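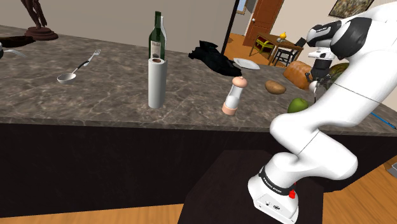 Foro Praltham > Desarrollo móvil > iOS / Swift

Tema: Exportar PDF multipágina desde UICollectionView sin que se dispare la memoria

meseta_sur
enero de 2023
Tengo una vista de informe con celdas de altura variable (texto, tablas y algún gráfico vectorial) y necesito generar un PDF en el propio dispositivo. Uso UIGraphicsPDFRenderer y, para cada celda, drawHierarchy(in:afterScreenUpdates:) con el segundo parámetro a true. Con informes cortos va bien. A partir de 200 celdas el sistema mata el proceso por memoria en un iPad con iOS 14. En el simulador no falla nunca.

El destino mínimo del proyecto es iOS 14 y no se puede subir. ¿Alguna forma de paginar sin reescribir todas las celdas?

kolmena
Dos cosas distintas. Primero, drawHierarchy rasteriza. El texto del PDF no será seleccionable y el tamaño del archivo crece con la escala de pantalla. Segundo, si lo llamas dentro de un bucle sin autoreleasepool, los mapas de bits intermedios no se liberan hasta que termina el bucle completo.

Prueba esto antes de tocar nada más:

for indice in rango {
 autoreleasepool {
 dibujarCelda(indice, en: contexto)
 }
}

meseta_sur
Con autoreleasepool el pico baja bastante, pero sigue subiendo de forma lineal. El archivo de prueba tiene 3339 filas y cae antes de llegar a la mitad. Lo de la selección de texto no me lo han pedido todavía.

r_tundra
Te lo pedirán. Cambia drawHierarchy por layer.render(in:). En un contexto PDF, las etiquetas salen a veces como vectores y a veces no, depende de si la capa tiene contenido en caché, pero la memoria se comporta mejor.

kolmena
No estoy de acuerdo con recomendar layer.render sin más. No respeta UIVisualEffectView, se come algunas máscaras y con transformaciones 3D el resultado es incorrecto. Si las celdas tienen sombras, mirad la salida al 400 % antes de darlo por bueno.

r_tundra
Ha dicho texto, tablas y gráficos. No ha mencionado efectos.

paginador
Estáis discutiendo el método de captura y el problema está en el destino. ¿Usas pdfData(actions:) o writePDF(to:withActions:)? El primero devuelve un Data con el documento entero en memoria. El segundo escribe en una URL.

meseta_sur
pdfData. Luego lo paso a UIActivityViewController.

paginador
Pues cambia a writePDF(to:) sobre un archivo en el directorio temporal y pasa la URL al controlador de compartir. De paso el destinatario recibe un nombre de archivo legible. En iPad recuerda asignar popoverPresentationController.sourceView o tendrás otra excepción.

Sobre las celdas: no crees una por fila. Una instancia de cada tipo fuera de la colección, la configuras, calculas la altura con systemLayoutSizeFitting, llamas a layoutIfNeeded y la dibujas. Cuando la altura acumulada supera el área útil, beginPage().

olmo_bit
En Tolthorpe (la biblioteca de informes, rama 12) lo hacen así y además guardan las alturas en una primera pasada para poder imprimir «página X de Y». Cuesta casi el doble de tiempo.

r_tundra
Tolthorpe lleva sin mantenimiento desde noviembre. Yo no metería esa dependencia. Crabtree hace lo mismo y es un solo archivo.

olmo_bit
No he dicho que la instale, he dicho que mire cómo está hecho. Y Crabtree no admite filas que ocupen más de una página, las recorta sin avisar.

meseta_sur
Hecho lo de paginador: writePDF a disco, una celda reutilizada por tipo y autoreleasepool por página. La memoria queda plana y el informe grande termina. Para las celdas he dejado layer.render(in:) y el texto sale seleccionable en las etiquetas simples. En las que tienen cornerRadius con masksToBounds sale rasterizado.

kolmena
Lo esperable. Para esas, dibuja la cadena con NSAttributedString.draw(in:) directamente en el contexto. Y comprueba el modo oscuro: si no fuerzas overrideUserInterfaceStyle = .light en la celda fuera de pantalla, te saldrá texto blanco sobre página blanca. Aviso: la vista tiene que estar en una ventana para que algunas propiedades del trait collection se propaguen.

paginador
Para esto basta con fijarlo en la propia celda antes del layout. No hace falta ventana.

kolmena
En iOS 14, con colores dinámicos resueltos a CGColor en los bordes, no basta. Lo tuve en Otau y hubo que resolverlos a mano con resolvedColor(with:).

paginador
Los CGColor sí, esos no se actualizan solos en ninguna versión. Hablaba de los UIColor.

meseta_sur
Tengo bordes con CGColor. Lo pruebo con resolvedColor y edito el primer mensaje con el código final.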